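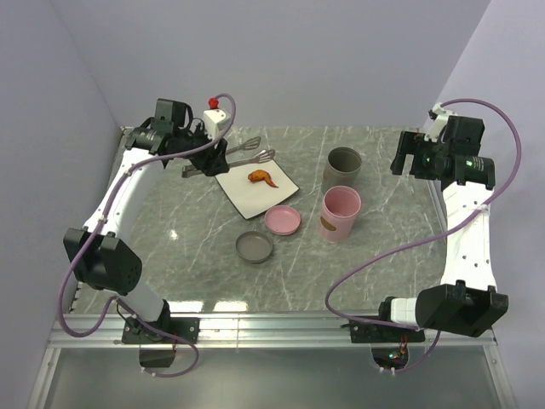 What kind of tongs should you serve with?
Get a pair with wide, slotted tips. They hold on to soft food without squashing it, and anything saucy can drain a bit on the way to the plate.

Welcome to the serving and plating page of my kitchen gallery! I started it in June, when I was supposed to be clearing out one drawer and ended up with everything I own spread across the counter (you know how that goes). I kept 3 pairs of tongs and gave the rest to my sister, who already had too many.

The pair at the top of the page is the silver kind I'd pick for serving - slotted, spatula-style tips at the ends, so you can slide one under a piece of fish and bring the other down on top. I used to do that with a fork and a spatula and a lot of hoping. They're great for roasted vegetables too, and for lifting lasagna out of the corner of the pan, where it always wants to fall apart.

And a square white plate! I resisted those for years because they never stack nicely with the round ones, but food looks so good on them. Put the main thing a little off center and leave one corner bare for the sauce. White on a gray marble pattern is one of my favorite combinations, too, and I've been trying to talk myself into a counter like that ever since I saw one at a kitchen shop in Tovport.

A few odds and ends, as people keep writing to me about them:

Slotted tips trap bits of food, so wash them soon after dinner. An old toothbrush gets into the slots.

For salad I still like plain wooden servers. Dressing runs right through the slots and onto the tablecloth - ask me about the Ocampo potluck sometime.

The next page is ladles and big spoons, and I'm still sorting out which ones to put up.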